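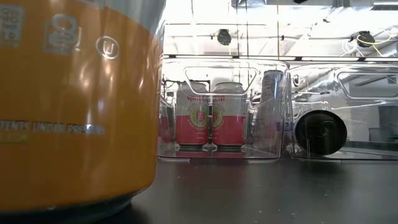

Handout 3: Notes from the open day at Tuhumury
30 December 2025
By your course instructor

14 comments | 150 shares

A bunch of you asked for my notes from the Tuhumury open day, so I've cleaned them up (a little!) and stuck them in with the regular handouts. If you were on the bus, skip to the part on clear plastic, which is where most of the good questions came from. If you missed it, read the whole thing before the next lab.

Tuhumury is the sorting and picking shop out past Wollville. They opened the doors in September and let us stand right up against the tables, and I loved it. Their big project is called Brorden, and it's meant to take mixed household stuff out of bins and put it where an order sheet says it should go. The software that decides what to grab is called Dresia. I kept mixing the two names up all day, so here it is once and for all: Brorden is the whole setup, Dresia is the part that picks the target.

The table

I went in expecting nice tidy cardboard boxes with a big barcode on every side. What they put out for us was grocery-run stuff. A big orange canister up front, the kind with CONTENTS UNDER PRESSURE printed on it, and behind it two see-through bins side by side on a black tabletop. One bin had a pair of red-and-white drink cans and a taller, skinny silver can next to them. The other had a round black thing in it that looked like a roll of tape. I was happy just looking at that table for a while, because you can teach half of this course from it.

Start with the canister. Seen from low down and close, it covers one end of the bin behind it. Write this in your notes: occlusion means one object hides part of another. Your eye fills in the missing end of the bin without any trouble. Dresia has to guess, and the guide told us that early versions guessed the bin simply stopped where the canister started. You can imagine what happens when an arm tries to reach down past an edge that isn't where it thinks it is.

Clear plastic

OK, this is the big one. See-through bins are miserable for depth sensors. A lot of sensors send out light and wait for it to come back, and with clear plastic some of that light goes straight through, some bounces off sideways, and some comes back from whatever is behind. You end up with holes in the depth map, or with a wall that seems to sit farther back than it does.

The ceiling lights make it worse. Look at the rims of the bins and you get thin bright lines along the top, and then pale reflections of the room all over the walls. Those reflections slide around when the viewpoint moves, so a program that treats every bright shape as a solid thing is going to have a bad day. Someone in our group asked why they don't just buy solid gray bins. Good question! The answer was that customers already own clear ones and aren't going to switch to please a robot.

There's the lettering too. Through the plastic, the red letters on the drink cans looked backward to me. I asked one of the staff if label reading was a big part of picking, and she said they lean on overall color and shape first and treat the words as a bonus. Please remember that for the project. Several teams last year hung everything on reading text and then got stuck.

Shiny things

The silver can is our old friend specular reflection from week 3. A matte surface scatters light in lots of directions, so it looks pretty much the same wherever you stand. A shiny curved one acts like a bent mirror and shows you the room. The orange canister does some of this as well, with soft white streaks down the side, but there's plenty of orange left to go on. With the silver one you've got mostly room and not much can. It does have dark print running up it and a little bit of blue near the bottom, and small marks like those are what you'd want to hang on to.

The tabletop is dark and matte with just a faint sheen, and I'd copy that for our own lab if I could talk the department into it.

Stuff to do before lab

Read section 10 in the course pack, the one on missing depth data. It's 13 pages and the middle is slow, sorry.

Put a clear container on a dark surface at home with two or three cans in it. Take one picture with the ceiling light on and one with it off. Mark every bright patch that belongs to the room and not to the container. Then move a foot to the left and do it again.

Write me a paragraph on which object from the Tuhumury table you'd pick first and why. I'd go for the canister, myself, just to get it out of the way of the bin, but I had a good argument about this on the bus home and I'm open to being talked out of it.

Bring the pictures on your phone, no need to print them.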